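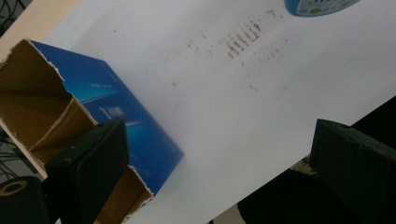

Hand-held gripper inspection, bench trial of the Gumero and the Traser. We have two demo units on loan and one budget line, so this sheet decides which goes back first. Checked by Tyson Campbell, comments by me (Wanting Du) where marked WD. The test pieces were whatever came to hand, and for the finger checks that meant the blue cardboard box with the torn top, a worse test piece than the moulded blocks both suppliers sent along. I prefer it for that. A ragged rim with paper fibres hanging off it tells you more about finger alignment than a block somebody machined to fit.

Date of check: 30 August 2024
Site: Zou workshop, small bench
Result codes: OK, FIX, FAIL, N/T (not tested)

PART A — BEFORE PICKING THE TOOL UP

A1. Work surface clear of grit and residue
Result: FIX
Comment: Brown marks on the white surface, in short streaks, with specks spread out beside them. Tyson thinks they wipe off. I'd like to know what they are before anyone blames a finger pad for slipping. Wipe down and repeat A1 before Part C.

A2. Cables routed away from the hand path
Result: OK
Comment: Fine for a right-hander. Tyson is left-handed and had to turn the whole setup to face the other way. Neither manual mentions it.

A3. Loose rolls, tape and lids moved out of reach of the fingers
Result: FIX
Comment: Please put the tape away. I've written this on three sheets now.

A4. Floor under the bench free of offcuts
Result: FIX
Comment: Sweep it. The Prikden arm will be wheeled in there for the mounted trial and its castors jam on anything.

A5. Supplier paperwork present
Result: Gumero OK, Traser FAIL
Comment: The Traser came with a glossy leaflet and no load table. I asked for one in January, when the loan was first discussed, and was told it was being updated.

PART B — FINGERS AND BODY

B1. Fingers face each other squarely when open
Result: OK, both units
Comment: Checked by eye and then with a square. No complaint.

B2. Fingers free of cracks, chips or sharp edges
Result: OK, both units
Comment: A few light scuffs and some dust on the fingers. Cosmetic. I ran a thumbnail along every edge and found nothing that would cut a glove.

B3. Finger fasteners tight
Result: Gumero OK, Traser FIX
Comment: One screw on the Traser took a quarter turn. Marked with paint pen so we can see whether it moves again. If it does, the unit goes back and I won't be talked into thread lock on a loaner.

B4. Trigger returns fully when released
Result: OK, both units
Comment (TC): The Traser trigger is much nicer to hold.
Comment (WD): Noted. Nice to hold isn't on the checklist.

B5. Pinch point guarded or labelled
Result: FAIL, both units
Comment: Neither has a label where the linkage closes. The Gumero has a small plastic lip there that the sales sheet calls a guard. I can get a fingertip past it. Add our own yellow label before anyone else uses either tool.

B6. Weight can be held at arm's length without strain
Result: Gumero FIX, Traser OK
Comment: The Gumero weighs 1,111 grams on our scale with the camera fitted. That's a lot by the end of a morning. Limit turns to 14 minutes, then swap hands or swap people.

PART C — GRIP CHECKS

C1. Close slowly on cardboard, no crushing
Result: Gumero OK, Traser FIX
Comment: The Traser dents a side wall if you squeeze as you would a pair of pliers. Tyson says you learn the feel. Maybe so, but the new starters will be using it before they've learned anything.

C2. Approach a torn or uneven edge without snagging
Result: OK, both units, with reservations
Comment: Paper fibres caught once on each tool and pulled free. I don't think a handful of tries proves much. Repeat with a proper count when we have a full afternoon.

C3. Hold a 500 gram test weight for one minute
Result: OK, both units
Comment: No slip. The leaflet for the Traser claims a good deal more than this and I've not tested the claim, so please don't repeat it to anyone.

C4. Release drops the object cleanly
Result: OK, both units
Comment: None.

C5. Greasy or dusty object
Result: N/T
Comment: Waiting on A1. There's no point testing a dirty object when we can't say what state the surface is in.

PART D — CAMERA ON THE TOOL

D1. Camera mount tight
Result: OK, both units

D2. Both fingers in view when open
Result: OK
Comment: The fingers come in from the left and right and they take up a fair bit of the picture. You do lose whatever is behind them. The supplier calls this an unobstructed working view. I wouldn't.

D3. Small print readable at working distance
Result: FAIL
Comment: The white lettering on the blue side of the box can't be read in the picture at all. It's blurred and turned at an angle. If anyone was hoping to read part labels through this camera, please drop the idea until we've tried another lens.

D4. Dark areas usable
Result: FIX
Comment: The white surface comes up fine and everything off the edge of it goes murky. Try a second lamp, low and to one side, before paying for the better sensor that both suppliers have been so keen to mention.

PART E — ACTIONS

1. Clean white surface, recheck A1, then do C5. Tyson.
2. Pinch point labels on both units. Tyson, before next use.
3. Load table from Traser, in writing. Me.
4. Borrow a lamp and repeat D4. Me.
5. Repeat C2 with 100 closes on each tool and write down every snag, including the ones that free themselves. Both of us.
6. Recheck the painted screw in B3 after item 5.

Cleared for general use: NO
Cleared for use by the two people named above, with gloves: YES

Added after sign-off (TC): For the record I would keep the Traser. Better trigger, lighter, and the denting is a matter of practice.

Reply (WD): Recorded. Ask me again when the load table turns up and the screw hasn't moved.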